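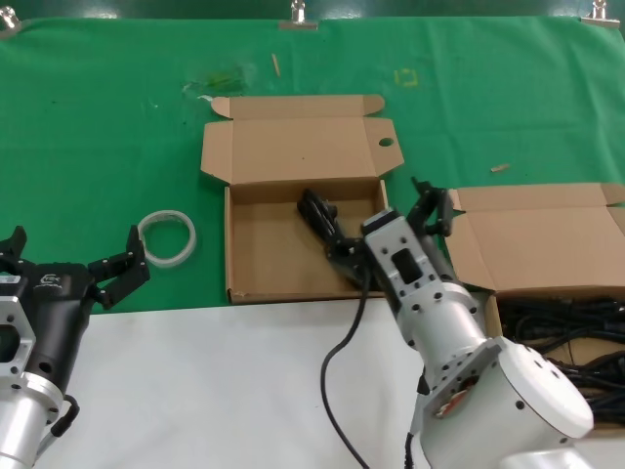 4.3 Returning the Unit for Service

This section applies to the Netitz 400 and Netitz 412 label printers. Read all of it before preparing a shipment. Units received without a return number will be sent back to the customer at the customer's expense.

Before You Begin

Request a return number from the Fitcombe service desk. Have the serial number ready; it is printed on the plate beneath the paper door. A return number remains valid for 23 days.

Preparing the Printer

1. Print the configuration page from the Service menu and keep it. Settings are erased during repair.

2. Switch the printer off and disconnect the power cord from the wall outlet, then from the printer.

CAUTION: The print head remains hot after use. Allow the printer to cool for one hour before opening the cover.

3. Remove the label roll and the ribbon. Do not ship either item with the printer. Fitcombe does not return supplies.

4. Lower the print head and close the latch until it clicks.

5. Wipe the outer case with a dry cloth. Do not use solvents.

Packing

6. Use the original carton where possible. A plain corrugated cardboard box may be substituted, provided that it leaves two inches of space on every side of the printer.

7. Place the printer upright in a plastic bag and fill the space around it with foam or crumpled paper.

8. Leave the power cord out unless the service desk has asked for it.

9. Enclose a sheet stating the return number, a daytime telephone number, and a short account of the fault. Include any error code shown on the display.

10. Close the flaps and seal all seams with packing tape. Write the return number on two sides of the box.

NOTE: Damage caused by poor packing is not covered by the warranty. See Section 7.

Shipping Address

Fitcombe Service Center
Attention: Sang La, Returns
2000 Alcaraz Road
Cludow

Deliveries are not accepted during the last week of December.

After Repair

11. Reinstall the ribbon and labels as described in Section 2.4, then re-enter the settings from the configuration page.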